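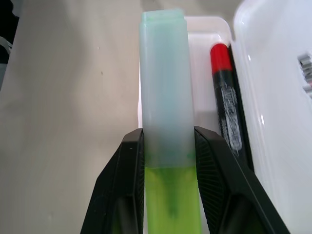 Green highlighters drying out, cap up or cap down?

Garba Afolabi
Got a pot of highlighters on my desk, lime green ones with the frosted caps. Stored standing up, cap at the top. Green always goes faint first, streaky by January. Is it how I store them or just cheap pens? Dont want to bin them if theres ink left.

Benedikt Kleinschmidt
Lay them flat. Upright with cap on top the ink sinks away from the tip. If one's gone faint already, stand it cap down overnight, then scribble on scrap paper. Also check the cap clicks, half shut is what kills them. Worked on most of mine, not the really old ones.

Kun
just buy new, box of 40 from Wenico did our office ages

Prerow80
Cap down overnight yes. Dont add water tho, tried it, went all pale and leaked in my pencil case. Flat in a tray is fine after taht.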